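Readme for the Duststead celebrity posts set. Written fast, will tidy later.

## What it is

887 short social posts by or about people off TV - soap actors, dating show contestants, one weather presenter - collected from the Grisbridge gossip pages. Each post has the replies that got picked up in a news story.

- `posts.csv` - one row per post
- `replies.csv` - replies, linked by post_id
- `stories.csv` - headline and outlet only, no body text

## Labels

Tone of each reply: kind, neutral, mean, cant tell. 685 posts have a tone label on every reply. The rest are partial, dont train on them without checking the `done` column.

Labels by Zodwa Makhubela and me. Where we disagreed we kept both, see `tone_a` and `tone_b`.

## Known problems

- Usernames are hashed. Names inside the text are NOT, sorry
- 60 posts were deleted by the poster after July. Text blanked, row kept
- Sarcasm is a mess. "love that for her" shows up under all four labels
- Emoji got mangled in the Khosravi export
- Grostomton rows have no timestamps

## Changes

5 Aug 2018 - fixed 5 duplicate ids, renamed `mood` to `tone`

## To do

Split by show. Better label for baby news, which gets its own kind of reply.
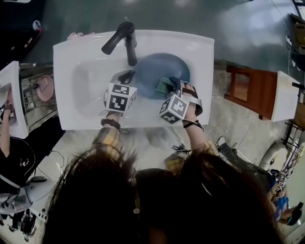
Tone guide is still thin on the everyday stuff. Holiday and red carpet posts are easy, people are either nice or awful. For chores - somebody at the sink with a green sponge and a blue plate - replies go off on tangents, dish soap, hair, the black faucet, and we mostly put neutral. Use cant tell if its only a joke about the faucet. Will add more exmaples when the partial rows are finished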